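A balsa das quatro

A última balsa para Gronent saía às quatro, e Hoani chegou ao cais com o saco da mãe ao ombro e o bilhete na mão. O homem da bilheteira disse-lhe que estava atrasada. Havia nevoeiro do lado de Jandville.

Sentou-se no banco de pedra. Dentro do saco iam 2 camisolas, um frasco de mel e as cartas que o tio nunca abrira. A mãe tinha-as atado com cordel de cozinha.

- Entregas-lhas em mão - dissera ela. - Se não quiser, deixas em cima da mesa. 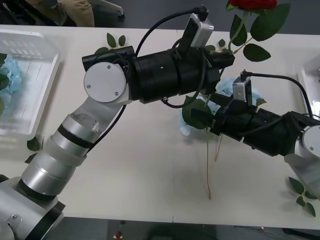
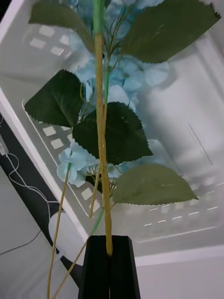
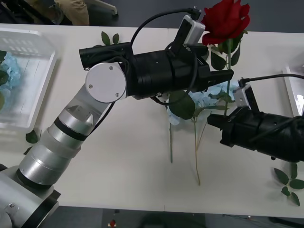
Poul Bjarnason
Contista e colaborador da revista Sestska

A balsa apareceu às cinco e meia. Hoani foi de pé, encostado à amurada, e a meio da travessia pensou em deitar as cartas à água. Não deitou.

O tio esperava-o no pontão, mais baixo do que ele se lembrava. Pegou no saco sem perguntar o que trazia e subiram a ladeira calados. Em casa havia sopa. Comeram-na toda.

Depois Hoani pôs o maço de cartas ao lado do pão. O tio limpou as mãos às calças, olhou para a letra do primeiro envelope e foi buscar os óculos.

- Lê tu - disse, quando voltou. - Começa pela de agosto.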